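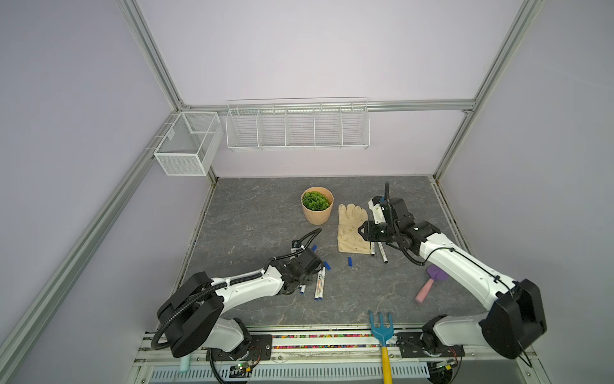
*Table as it stands: markers, loose caps, pens, glove, succulent, toy trowel.*

Els Michiels wrote:

> Could someone send round what's on the grey table before we order more? I have 227 on the Stallo list for stationery and I don't want to buy markers twice. Also, is the glove ours or does it go back to Jelside?

Hi Els, all,

Don't order markers yet. There are white ones with blue caps on the table, plus a white one beside them and three blue caps lying loose. Please put a cap back on anything you use. I'll try the uncapped one on scrap paper this afternoon and bin it if it's dry.

The two silver and white pens next to the glove can go in the desk drawer.

The glove is the beige cotton one. Jelside lent us 2 pairs in August, so I'd like to check with them before it gets put away. If you have its mate, leave it on the shelf by the door.

The succulent in the peach pot stays where it is, at the back. I water it every 3 weeks, so please don't top it up.

The toy trowel with the purple blade and pink handle belongs in the kids' garden box, number 393 in the storeroom. I can take it down when I go.

Stijn Van Loon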